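Tavetum Members' Forum > Health and Safety > First aid provision

Topic: Refresher interval for workplace first aiders

Posted by M_Ponce, 09:12
Members are invited to comment on the draft guidance before the August meeting. The draft proposes that every designated first aider attend a half-day refresher each year, in addition to full requalification after three years. At present the refresher is recommended but not required. Comments should refer to the paragraph number where possible.

Posted by ecabrera_Palomino, 10:40
Palomino supports paragraph 2 as drafted. We have 256 staff on one site, and our own records show that confidence in chest compressions falls well before the certificate expires. An annual session would also allow us to deal with changes in the layout of the building, which the external course does not cover.

Posted by W.Chavez, 11:05
I must disagree with the previous contributor. Palomino is able to release people for half a day. Ikel operates with five members of staff per shift, two of whom are first aiders, and the draft makes no allowance for cover. I would ask that paragraph 2 be amended to permit shorter sessions held on the premises.

Posted by A_Guzman, 13:27
Premises are a fair point, and they bear on paragraph 5 as well, which concerns rest rooms for persons taken unwell.

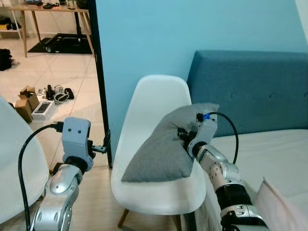 Paragraph 5 asks for "a suitable place to sit or lie down", and I consider the wording too loose to be of use. Several members have asked me whether a couch is required. In my reading it is not, provided that the person can be seated safely and laid on the floor if their condition changes. A white moulded chair with a grey cushion would meet the first part in most small offices, but the draft is silent on clear floor space, and I propose that it be added.

Posted by W.Chavez, 13:50
I have no objection to the point on floor space. It does not answer my question about cover.

Posted by Huaranga_E, 15:18
With respect to Mr Chávez, shorter sessions were tried at Hemisitz. Attendance was good, but practical work was the first thing to be dropped when time ran short - usually the recovery position. If the amendment is accepted, it should state a minimum time for practical work.

Posted by W.Chavez, 15:46
That would be acceptable to Ikel, on condition that the minimum may be met over two visits.

Posted by ecabrera_Palomino, 16:02
I remain of the view that splitting the session weakens it. Staff who miss the second visit will be recorded as partly trained, and the draft has no such category.

Posted by M_Ponce, 16:30
Thank you. The proposed changes to paragraphs 2 and 5 will be circulated with the August papers, together with Mr Cabrera's objection. Further comments may be added to this topic until the papers are issued.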